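Call for Participants: Household Food Storage Study

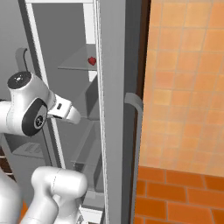 Gray refrigerator beside an orange tiled wall (computer rendering).

Dotetness is looking for households in the Genedley area to take part in a study of how people store food at home and how much of it they end up throwing away. The study lasts 11 weeks. You do not need any special equipment, and you do not need to be a good cook or a tidy one. We are interested in ordinary kitchens as they are.

What the study is about

Most households throw out some food every week. Part of that is peelings and bones, and part of it is food that was fine when it was bought. We want to learn more about the second kind. Earlier work by our group used telephone interviews, and people found it hard to remember what they had thrown out even a few days before. This time we are asking households to write it down as it happens.

We are looking at three places where food is kept: the refrigerator, the freezer, and the cupboard or pantry. We also want to know about leftovers, including who eats them and when. Restaurant leftovers count. Pet food does not.

Who can take part

You can apply if you:
are 18 or older
live in Genedley or within 20 miles of it
have a working refrigerator in your home
eat at home at least four evenings in a normal week
can read and write English well enough to fill in a short diary, or live with someone who can help you do it

We welcome people who live alone, couples, families with children, and roommates who share a kitchen. If you share a kitchen but buy food separately, each person can apply, but please tell us so on the form. We would especially like to hear from people over 65 and from households with a member who works nights, as both groups were underrepresented in the telephone interviews.

You cannot take part if you or someone in your home runs a food business from the same kitchen, or if you plan to move during the study. Employees of Dotetness and their immediate families are also excluded.

What you will be asked to do

At the start, a member of the study team will call you to go over the diary and answer questions. The call takes half an hour. We will then mail you a starter pack with a paper diary, a small kitchen scale, a pen with a magnet on it, and a thermometer for the refrigerator. If you would rather keep the diary on your phone, you can use the Triraria web form. It has the same questions in the same order, and you can switch between paper and phone at any time.

Each day, you write down any food that you throw away, pour down the sink, compost, or give to an animal. For each item we ask what it was, where it was kept, what it weighed, and why it was thrown out. If you forget to weigh something, write your best guess and mark it with a G. On days when nothing is thrown out, check the box that says "none." Please do not leave the day blank. We cannot tell a blank day from a day when the diary was forgotten.

Once a week, you read the refrigerator thermometer and write down the number. Leave the thermometer on the middle shelf for the whole study. If your refrigerator has its own display, we still want the reading from ours.

There are 2 home visits, one near the beginning and one near the end. Each visit takes less than an hour. A team member will look at how food is stored and ask you about your shopping. We do not inspect for cleanliness, and we will not open anything without asking. Please do not clean out the refrigerator specially before we come.

Payment

Households that complete the study receive $220, paid by check or prepaid card in two parts. The first part is paid after the first home visit and the rest after the final diary is returned. If you leave early, you keep whatever you have already been paid. You may also keep the scale and the thermometer.

Payment is per household and not per person. Roommates who take part separately count as separate households.

Privacy

Your name and address are kept apart from your diary. Diaries are stored under a number, and only the study team can match the number to a name. Team members may ask to take photographs of shelves and cupboards during visits. You can say no to this and still take part. Photographs will not show people, mail, or medicine labels. Contact details are destroyed once payments have been made and any questions about them are settled.

Taking part is voluntary. You can stop at any time, and you do not have to give a reason – a phone call or a note is enough.

How to apply

Application forms are available at the front desk of the Worku Building in Genedley, or we can mail you one. The form is two pages long. It asks who lives in the home, how often you shop, and what kind of refrigerator and freezer you have. If you do not know the make or age of your refrigerator, leave that line blank.

Return the form by June 9, 2024, in person or by mail. Forms picked up in May under the old study title, "What We Keep," are still valid and do not need to be filled in again. Mailed forms should be addressed to:

Food Storage Study
Dotetness
Worku Building, Room 2266
Genedley

We expect to receive more applications than we have places. Households will be chosen so that the group includes a mix of sizes and ages, so an early form does not improve your chances. Everyone who applies will get a reply, and those not chosen can ask to be placed on a waiting list.

Contact

Questions about the diary, the visits, or whether you can take part should go to Etornam Sowah, study coordinator. Questions about payment should go to Adom Fiadzo in the project office. Both can be reached through the front desk of the Worku Building. If you leave a message, please include a phone number and a good time to call back – evenings are fine.

Large-print copies of the form and the diary are available on request.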